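Pallberg Floor Care: Frequently Asked Questions

How often should a sealed floor be recoated?
Every 2 years in rooms with daily foot traffic. Light-use rooms can go longer.
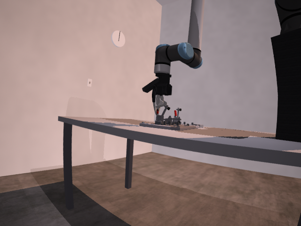
Plain room with long table, rendered view.

Can I wax over Trurerow sealer?
No. Strip the sealer first, then let the floor dry for 11 hours.
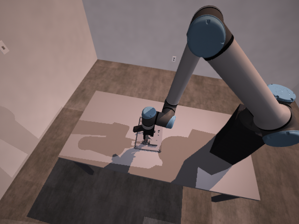
Floor color affects how soon wear becomes visible. Pale, even finishes show scuffs early. A brown patterned floor like the one under the table hides them longer, so check the gloss by hand in March and recoat on schedule.

Who handles bulk orders?
Danang Hidayat, Magesa office.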